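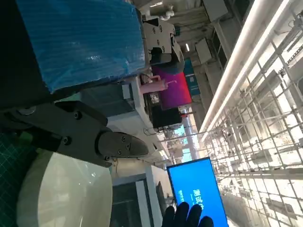
Blue ribbed wrapping with the light on it.

Sorting out your pictures with Pradusel

After last month's piece on backing up, a good many of you wrote in to say that backing up was all very well, but your photographs were in such a muddle that you would only be making a second copy of the muddle. Fair point! So this time I want to spend a bit longer than usual on Pradusel, a small program for cataloguing and renaming pictures that several members at the Dradham and Buckley groups have been using over the winter, and which I have now been living with myself since January.

I should say straight away that I came to it with low expectations. I have tried a fair few of these programs over the years and most of them want to take over. They copy everything into a folder of their own, give it a name like "Library" and then sulk if you move anything. Pradusel leaves your pictures exactly where they are. It reads through whichever folders you point it at, makes a list of what it finds, and keeps that list in one file of its own, and if you get fed up and remove the program your photographs will be sitting just where you left them.

Getting it going

Installing is quick. There are 2 boxes to tick on the way through, and I would leave the second one alone (it asks whether Pradusel should open every time a memory card goes in, and I found that maddening within an afternoon). When it starts up you get a plain grey window with a list of your drives down the left. Tick the folders you want and press Gather. Then go and put the kettle on. My own collection is spread over an old desktop, a laptop and a portable drive that makes a noise I don't care for, and the first gathering took most of an evening. After that it only looks for what has changed, and it is done before I have found my glasses.

One word of warning here. If you tick the whole of your main drive, you will get every little icon and button that every program on the computer has ever used, thousands upon thousands of the things. I did this. It is much better to start with one folder, say a single year, and see how you like it.

Renaming

Renaming is where I think it earns its place. Most cameras and phones give pictures names that mean nothing to anybody, and when you have owned more than one camera you end up with two different pictures with the same name in two different places, waiting for the day you put them together and one wipes out the other. In Pradusel you select a batch, choose Rename, and build up a pattern out of blocks: the date taken, a word or two of your own, a running number. It shows the old names on one side and the new ones on the other before it does anything at all, so you can have a good look down the list first.

My pattern is year, month, day, then the place, then the number. Putting the year first means that everything falls into date order in an ordinary folder window, even on a computer that doesn't have Pradusel on it. A member at Podley does it the other way about, with the place first, and says she can never remember when she went anywhere but always remembers where. I can see the sense in that too. Pick one and stick to it is the only advice I would give.

There is an Undo, I am glad to say, and it goes back as far as the last 11 renamings. I have used it more than once.

Finding duplicates

The other thing people always ask about is duplicates. Pradusel has two ways of looking for them. The first finds files that are the same through and through, whatever they happen to be called, and I would trust it completely. The second looks for pictures that are alike, and this one wants watching. It lumped together a whole run of my harbour pictures, which to be fair to it were mostly sky, and if I had pressed Remove without looking I would have lost the only decent one with the boats in. There is a slider for how fussy it is, marked from 1 to 10. It comes set at 4, and I got on far better at 7.

Anything you remove goes into a holding folder first and stays there until you empty it yourself. I like this very much. I have left mine full for weeks, just in case, and have so far only gone back for one picture (a cake).

Keywords, and how far to go with them

You can attach words to any picture and then search for them later. The temptation is to go mad. I began by putting half a dozen words on everything, got as far as one summer holiday and very nearly gave the whole business up. Now I use 6 words and no more: family, garden, travel, house, pets and paperwork. That last one is for all the pictures of receipts, meter readings and labels off the backs of things, and I must tell you that being able to sweep all of those out of sight with one click has made looking through my photographs a pleasure again.

If you already have keywords in your pictures from some other program, Pradusel ought to pick them up. It found all of mine from the laptop and none from the desktop, and I haven't got to the bottom of why. If anyone knows, do please drop me a line.

What it doesn't do

It isn't an editor. You can turn a picture the right way up and trim it, and there is a button called Brighten which is either very subtle or not connected to anything. For proper work on colour or sharpness you will still want whatever you use now, and you can tell Pradusel to open that program when you double-click. The setting is under Tools, then Helpers, and I only found it by accident.

It is also not very good with video. It will list your clips and rename them along with everything else, but the little preview is always the very first moment, which in my case is generally the inside of a pocket.

The help pages are thin. They read as though written by somebody who knew the program very well and was in a hurry to get home. The Buckley group have put together a couple of sheets of notes with larger print and better explanations, and there are copies on the table at each meeting, or you can ask for them by email at the usual address.

Trying it out

You can use Pradusel free for as long as you like on a catalogue of one folder. For more than that you need to buy a licence, which is a single payment and covers two computers in the same household. Have a proper go with the free version before you part with any money, as it does everything the paid one does apart from the number of folders.

We will be going through it step by step at the next Dradham meeting, starting at 7 in the evening, with the projector if it behaves. Bring a laptop if you have one, and a small folder of pictures that you have already got a safe copy of somewhere else. Podley members are very welcome to come over for it, and there is usually a lift going from the library car park if you ask on the mailing list in good time.

Next month I hope to get on to scanning old slides, which I have been promising for ages. If you have a scanner you are fond of, or one you would like to warn the rest of us about, do write and tell me.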